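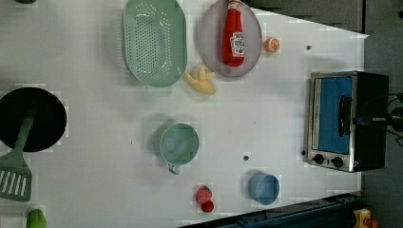

How to clean and sort a play kitchen

A play kitchen collects dirt faster than a real one, because the cups and plates go to the floor, to the garden and also to the mouth. I do the full cleaning every second month, and in August one more time. It takes me 37 minutes if I don't stop to look for missing pieces.

First put everything on one white table. On white you see the sticky spots and the hair much better than on a dark rug. Spread the pieces so that they don't lie in a heap, and leave the plate and the colander for the end.

Now make groups by how they can be washed, and forget for a moment what they are in the game:

Hard plastic without holes, like cups, mugs and plates. These go in warm water with a few drops of dish soap. Some pieces can go in the dishwasher on the top shelf, but only if the maker says so. My Stunico plates became wavy after one hot program, so please check first.

Pieces with small holes. A toy colander keeps old play dough in the holes. Let it dry completely, then push the crumbs out from the back with a wooden toothpick. Wet dough only goes deeper. A slotted spatula needs the same work, but an old toothbrush is enough.

Hollow fruit and bottles. Don't put them under water if there is a little hole or a seam. The water stays inside and after some weeks it smells. Wipe them with a damp cloth and leave them on a towel overnight.

Paper labels, for example on a toy ketchup bottle. Wipe around the label, not over it. If a corner is already lifting, press it down with a bit of clear tape.

Anything with a battery. Take the batteries out, wipe only the outside, and look in the battery box for white powder. A toy toaster oven should also be checked at the door, crumbs like to sit there.

For the storing I tried a Calteck box of 300 mm height. It was too deep - the children emptied it completely every time to find one banana. Now I use 4 low trays from Foditz: one for pans and tools, one for cups and plates, one for fruit, one for the rest. A low tray can also be carried to the table by a child.

Last, broken pieces. A cracked cup has a sharp edge, so I throw it away the same day, even if there are tears.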